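Projects > Running & Fitness > Training Logs

# Mollel Beginner 5K Training Log

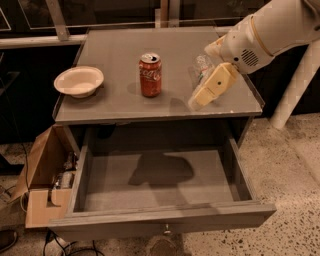
Posted Saturday, March 1, 2025 by Si-woo Min

Filed under: Couch to 5K, Running Data, Plain CSV

A set of training entries kept by adults who were new to running, or coming back to it after a long break, while they worked toward the Jovdale 5K. The log covers 833 entries from 16 runners. Each entry is one planned session, whether it was run, walked, cut short, or skipped.

The entries started as messages in our club group. Eun-seong Hwang moved them into a spreadsheet, and I cleaned up the spreadsheet and wrote this page. If you only want the numbers, open `sessions.csv` and read the column table first.

## What is in the folder

- `sessions.csv`: one row per planned session
- `runners.csv`: one row per runner, with age band and starting level
- `plan.csv`: the training plan the group followed, week by week
- `notes.txt`: free-text comments, with names taken out
- `CHANGES.md`: what changed between versions

All files are UTF-8 with Unix line endings. Dates are not included. Each session has a week number and a day number, counted from that runner's own first session. People joined at different points, so week 3 for one runner is not the same calendar week as week 3 for another.

## Columns in sessions.csv

| Column | Type | Meaning |
|---|---|---|
| `runner_id` | text | Matches `runners.csv` |
| `week` | integer | Week of the plan, starting at 1 |
| `day` | integer | Day within that week, 1 to 7 |
| `status` | text | `done`, `short`, `moved`, or `skipped` |
| `run_min` | decimal | Minutes spent running |
| `walk_min` | decimal | Minutes spent walking, warm-up included |
| `distance_km` | decimal | Blank if the runner had no way to measure |
| `effort` | integer | How hard it felt, 1 (easy) to 10 (all out) |
| `surface` | text | `road`, `track`, `trail`, or `treadmill` |
| `sore` | text | Body part, or blank |

A `moved` session was done on a different day from the plan. The `day` value is the day it was done. We did not keep the original day, which in hindsight we should have.

`distance_km` is in kilometers even though most of the runners think in miles. Eun-seong's watch only exported kilometers and the first sheet was built around that. Multiply by 0.6214 if you need miles.

## How the entries were collected

Runners posted after each session, usually the same evening. The message had to have the minutes and the effort score. Everything else was optional. Some people used a watch, some used the Morka app on a phone, and two used a kitchen timer and a known loop at Zostolard Park.

Skipped sessions were harder. Few people post to say they stayed home. At the end of each week Eun-seong went down the list and asked anyone with a gap what had happened. When there was no answer by the following week, the session was marked `skipped` with every other field left blank.

Effort was explained at the first meeting with one sentence: if you could hold a conversation the whole way, score it 4 or lower. After that everyone scored for themselves. Some runners never went above a 6, and one gave a 9 to nearly every session through week five. Compare effort within a runner and be careful about comparing it between runners.

## The plan

The plan is 16 weeks long with three sessions a week. That is slower than the usual beginner plan. Several people in the group had tried a shorter one and stopped somewhere around the first long continuous run, so we stretched out the middle and repeated two of the weeks. Repeated weeks have their own week numbers in `plan.csv`.

A typical early session is a five-minute walk, then one minute of running and two of walking, repeated, then another easy walk. The last session before the race is a short jog with no target. Sessions past week 16 are in the log for runners who kept posting, and they have no matching row in the plan.

The log has more rows than 16 runners times 48 sessions. The extra rows are those later sessions plus a few unplanned runs that people asked us to keep.

## Known problems

- Treadmill distance comes from the machine's display. We did not check any of the machines.
- Watches and phones disagree. Runner `R07` wore both for a while, and the phone read longer on nearly every run.
- `walk_min` is too low for runners who stopped their timer before the cool-down. We think this affects `R02`, `R11`, and `R12`.
- The `sore` column uses the runner's own words, lowercased. "shin", "shins", and "front of leg" are separate values.
- Weather was not recorded. Sessions from September were warm for most of the group, and a few of the high effort scores in the early weeks may come from that. You cannot separate it out with these files.

## What it should not be used for

Please do not use this to give medical or injury advice. The `sore` column is whatever a tired person typed into a phone. A blank there does not mean nothing hurt.

The group was small, local, and made up of people who knew each other. They also agreed to be nagged every week. Completion rates are probably higher than you would see in a group of strangers.

## Privacy

Every runner agreed in writing to have their entries shared. Names, exact ages, and dates were removed, along with route names that would give away a home street. One person asked to be taken out after the first version, and those rows are gone from every version now posted. They are not part of the 16.

If you think you can recognize someone in `notes.txt`, tell us the line number and we will look at it.

## Reading the file

In most spreadsheet programs the file opens without any settings. If `effort` shows up as text, the import step has picked up a stray space in the header of an old copy. Download version 2 and it will go away.

## License and contact

CC BY 4.0. Credit it as "Mollel Beginner 5K Training Log, Min and Hwang." Corrections can go in the issue tracker. Include the runner ID, week, and day, and paste the row as you see it. Eun-seong still has the original messages and can check most entries against them, though it may take a couple of weeks during race season.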